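4. What the small firms told me about retention

I went into this part of the study expecting to hear mostly about late payment, and I did hear plenty about that. But the subject people kept dragging me back to was retention - the slice of each payment that the client hangs on to until the defects period is over. I had 14 long conversations with owners of small building firms, mostly kitchen fitters, plasterers and tilers, and I sent a postal questionnaire to a good many more. I got 203 forms back, and 194 of them were filled in well enough to use.

The first thing I noticed is how few of my respondents chase the second half of their retention at all. The first half usually turns up at practical completion, or a few weeks after it, with a bit of nagging. The second half falls due a year or so later, by which time the site manager has moved on, the main contractor has changed its accounts software and the paperwork is in a box somewhere. One plasterer told me he simply adds it to his price and forgets it. I liked him a lot, but as a way of running a contract it's pretty bleak!

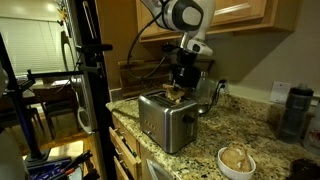

Defects lists are where a lot of the trouble starts, and I want to spend a little time on them (Sille Gunnlaugsson made the same point to me when she read an early draft). A list is supposed to record work that doesn't meet the contract. In practice it fills up with marks and scuffs that could have come from anybody, at any time after handover. Kitchens are the worst for this. Once there's a toaster plugged in at the wall and a bottle standing on the granite, the room is in use, and a scratch on the worktop might be the fitter's doing or might be last week's breakfast. The contracts I read hardly ever say who has to prove which. Several of my fitters now walk round with the client on the day they finish and get a signature for each surface, and those were the people who had the least to say to me about retention disputes.

I should say something about the two main contractors who let me look at their files, Skandau and Kravets. They work quite differently. Skandau releases the second half automatically unless someone raises an objection, and the subcontractor hears about any objection in writing. Kravets waits to be asked. I had assumed the Skandau way would cost more in admin, but the woman who runs their accounts office thought it had saved her a fair few phone calls, and I'm inclined to believe her. I can't put a figure on it from what I saw.
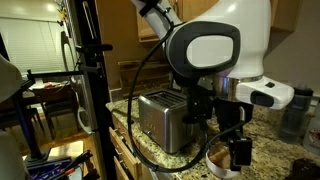 Figure 1. Robotic arm with black gripper over a granite kitchen countertop.

Then there's the question of what a small firm can do when the money doesn't come. Adjudication is open to them in principle, and I asked everyone whether they'd thought about it. Of the usable forms, 25 said yes, they had thought about it seriously, and most of those had dropped the idea once they'd set the likely fee against the sum they were owed. It's hard to argue with that. Sille Ragnarsson has suggested to me that several small claims against the same contractor could be heard together, and I think there's something in it, though you'd need everyone's contract to be on similar terms and in my pile they very rarely were. I come back to this in section 5, where I compare the payment clauses side by side.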